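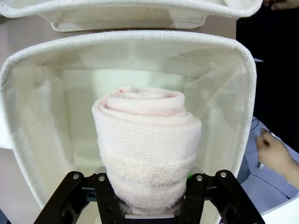 Chiharu Sekiguchi

Print | E-mail

Do towels need a vinegar wash before you use them?

My aunt says yes. So do the backs of several packages, plus most of the household advice pages I read in September. The story goes that a new towel comes from the factory coated in a finish that makes it feel soft and keeps it from soaking up water, and that a cup of white vinegar in the first wash strips this off. I could find plenty of people repeating the claim and very few who had weighed a towel.

For my Consumer Science project at Trekwood I split the claim into two parts. First, does a new towel hold less water than a washed one? Second, does the vinegar have anything to do with it? The advice pages treat these as one question, and I think that is how the vinegar got its reputation.

What I used

I bought two makes of cotton hand towel, Gumik and Travent, four of each. The Travent package promises "instant absorbency," with a small asterisk that doesn't lead anywhere. Two of each make stayed unwashed, one of each went through three plain washes, and one of each went through three washes with vinegar in the first. All the washes used the same Bowen powder and the same short cold cycle. Nothing went in the dryer, as I didn't want dryer heat mixed up in it.

Each towel was weighed dry, pushed under water for 30 seconds, hung from a rail until the drips slowed, and weighed again. The difference is the water held. "Until the drips slowed" is a weak spot and my partner, Bleddyn Mostyn, said so at the time. We settled on a fixed wait of 300 seconds after that and threw out the earlier readings.
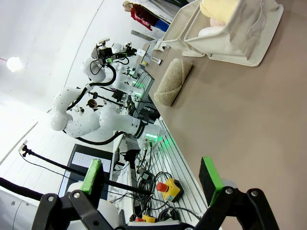

Results

The unwashed Gumik towels held 418 grams of water on average. The Gumik that had three plain washes held 503 grams. That is a bigger gap than I expected, and I was ready to be annoyed by it, having started out thinking the whole thing was nonsense. So the first part of the claim looks fair, at least for this make.

The vinegar towel came out so close to the plain one that when we repeated the test they swapped places. I would not call that a difference. The Travent towels followed the same pattern with a smaller gap, but one of them had a pulled edge that kept catching on the rail, and I don't trust its readings enough to print them.

We also tried a drop test, where you let a drop of water fall on the dry cloth and time how long it takes to sink in. On the unwashed towels it sat there like a bead. On the washed ones it went in too fast for either of us to work the stopwatch properly, vinegar or no vinegar.

Problems with this project

One washed towel of each kind is not much. A towel that happened to be a bit thicker would spoil everything, and I only compared the dry weights at the end, which was the wrong time to do it. Our kitchen scale also drifts when it gets splashed – we wiped it between readings but I can't promise it made no difference.

I measured how much water the cloth held, and this may not match how well it dries a person. A towel can hold a lot and still push water around on your skin. I have no good way to test that at home.

I also can't say what the finish is. Several pages name it with great confidence and each one names something else.

If I did this again in November, when we get a second project slot, I would wash every towel once and weigh it again after each wash. I suspect most of the change comes with the first one. For now my aunt is half right, and she has not accepted the half.

Shared 4 times | 3 comments

Comments

Bleddyn Mostyn
For the record I also said we should have weighed them dry first.

towelrail
Did you try hot water? Cold wash won't shift much in my experience. I'd want to see that before I threw out my vinegar.

M.
My mother used baking soda as well as vinegar. No idea if it did anything but the machine smelled nice.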